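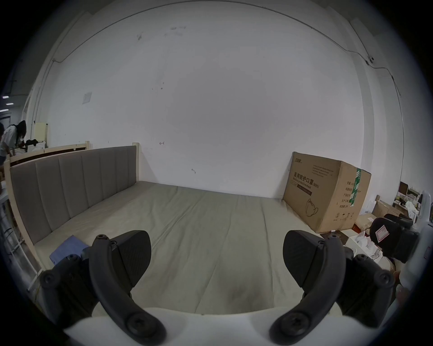 Bed as of this morning, box still on it

utislow_30
Moving the bedroom around this month. Headboard stays, gray upholstery with the light wood trim. My question is about folding. I have a pile of T-shirts and no dresser, so I fold on the mattress and put them straight into a carton. Is it worth putting the fitted sheet on first? Mine is sage green and it wrinkles as soon as I lean on it.

Venon
Sheet first. You want something clean under the shirts.

choi123
Disagree. Fold on a table. A mattress gives too much and the sleeves come out crooked.

utislow_30
No table in here. I lay each shirt flat with the front up, smooth it toward the hem and then turn it over to fold.
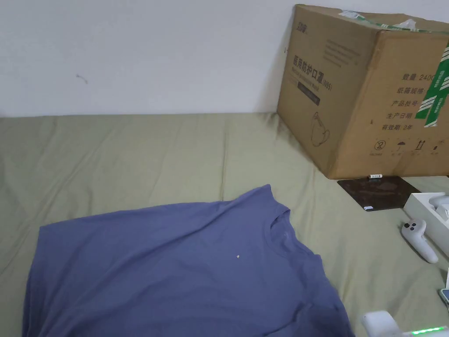

The lighter cotton ones are the worst. The shoulders won't stay square and I end up doing them 2 or 3 times.

choi123
That's the mattress. Put a board under the shirt.

Venon
Or pull the sheet tighter. Mine came loose at the wall side every week until I bought sheet straps from Konthorpe.

utislow_30
Might try the straps. The wall side is hard to reach with the bed pushed up against it. I'd also like to touch up the paint there before I fill the box.

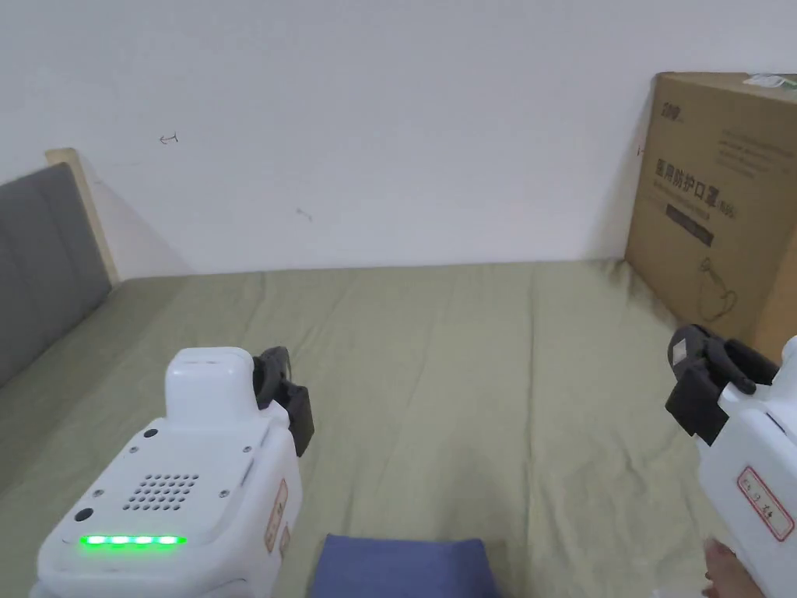

Konthorpe_fan
Paint before you fold anything else. Pull the bed out a foot, do the wall, then tuck that side of the sheet while you can get at it.

choi123
Still say get a table.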